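Speaker notes: Writing the Unit Page Before the Guest Has to Ask
Home | Talks | Rental Owners | Contact
December
Posted by Eetu Koivisto

Hi everybody, thanks for coming in out of the cold. I'm Eetu, I look after the listings for the Plorari building and for the row of townhouses down at Sumau, and I've been writing vacation rental pages long enough to be embarrassed by most of my early ones.

(Wait for people to sit. Check the clicker.)

I want to talk about one page today, the page for a single unit. Leave the home page and the logo for another session. I mean the one a guest reads with a credit card next to the laptop, usually late at night, usually with somebody else in the room saying "but does it have two bathrooms?"

Start with beds. I always start with beds! When I took over Plorari, the page for the corner two bedroom said "sleeps six comfortably." It took me a walk through the unit to learn that two of those six were on a sofa sleeper that opened across the only path to the balcony. So now the page says king in the first bedroom, two twins in the second, sofa sleeper in the living room, and then a sentence saying that you can't get to the balcony while the sleeper is open. People book it anyway. They just don't call me from the unit at eleven at night.

(If anybody asks: yes, I say which twins can be pushed together. The ones with the bolted headboard can't.)

Next, stairs. Mountain buildings are full of stairs and our pages are full of silence about them. The Sumau townhouses have 20 steps from the parking spot to the front door, and then the kitchen is one more floor up. I put the 20 in the second paragraph. An owner told me I was scaring people off, and maybe I was, a few of them, but those were the same guests who used to arrive with a grandmother and four ski bags and want a refund.

Closets! I have a whole grudge about closets. Ski clothes are enormous and a unit that sleeps six has to hang six big wet coats somewhere. 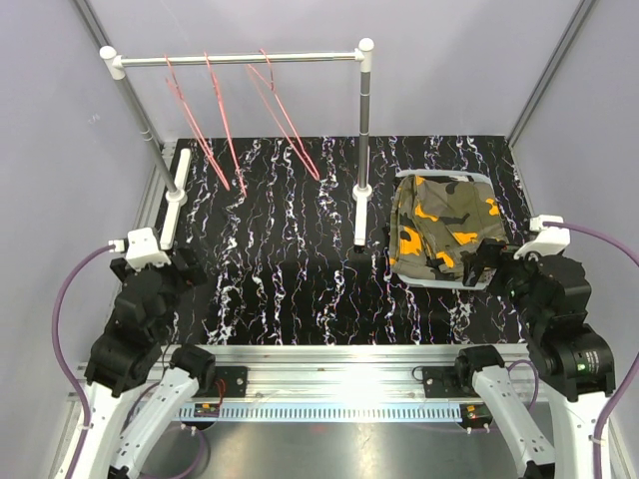
Clothes rack with a single hanging bar.

If your entry has no closet, say so, and say what it has. A row of hooks is fine. A rack is fine. A boot tray by the door is wonderful and I'd put it ahead of the wine glasses. I used to write "ample storage" on every unit and I couldn't tell you now what I thought it meant. On the Plorari pages I've switched to naming the thing and the room it's in, like "hooks and a bench inside the front door, shelves in the hall, small closet in the back bedroom." Dull as toast, and it's the paragraph that gets read out loud in the car.

(Slide: old page and new page side by side. Give them a second with it. The old one has the typo in "fireplace" and somebody always spots it.)

Okay, distance. "Steps from the lift." Whose steps? In what boots? I walked it from the Sumau front door on a Sunday morning in full gear with my skis on my shoulder, and it took me 5 minutes going down and a good deal longer coming home, because home is uphill. Both of those are on the page now. I also say that the shuttle stops across the road and that there isn't a crosswalk right there. Walk your own route, please. Don't take it off a map, and don't take it from the owner, who hasn't carried skis anywhere since the kids were small.

Money next, and I'll be quick, I can see the coffee from up here. The cleaning fee goes on the unit page. At Plorari it's 246 dollars for the two bedroom, and for years it only showed up on the last screen before payment. I got so many cross emails about that number. Same fee, same cleaning, and once I'd moved it up next to the nightly rate the emails mostly dried up. Same with the pet fee, same with the second parking spot.

(Boiko people are sitting on the left, they run their booking through Olotel. Remind them that the Olotel screen hides the fee line on phones unless you switch it on in settings. It's under "display," which took me most of an afternoon.)

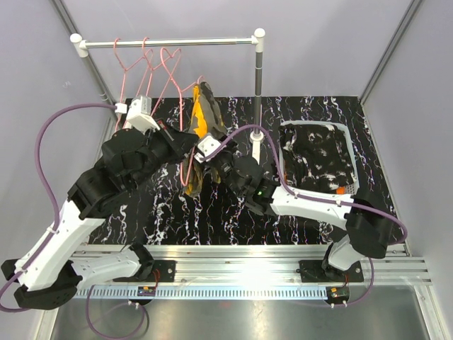 Notes and pictures by Eetu Koivisto

Second half, and it's the shorter half, I promise. Square footage. Use the real one. The big Sumau end unit is 1,057 square feet and the old page had rounded that up so generously it had picked up another bedroom's worth of air. I got the right number from the floor plan in the owner's closing papers. If you manage for somebody else, ask for that plan, they nearly always have it in a drawer.

Then kitchens. I open every drawer before I write a word. Guests want to know if there's a big pot, if the knives cut, and what kind of coffee maker it is so they can bring the right filters. "Fully equipped kitchen" tells them nothing, and I've stayed in a fully equipped kitchen that had one fork. Say how many the table seats, too, and keep the bar stools as a separate number.

Laundry, same story. In the unit, down the hall or in the basement, and does it take coins? The Plorari machines took quarters until last winter and my page went on saying quarters well into spring. A very nice man from Ohio turned up with a sock full of them.

(Pause. Let them laugh, or don't wait if they don't.)

One thing to do when you get home: read your page on your phone, standing up, with the TV on. Whatever you couldn't find in a minute, move it higher. I do this at the start of each season and I still find something every time. Last time it was the check-in hour, four o'clock, sitting underneath the paragraph on local wildflowers.

I've left copies of my unit checklist by the door, take two if you've got a partner in this. Questions now, and then coffee.

Contact Eetu | Copyright, all rights reserved | Back to top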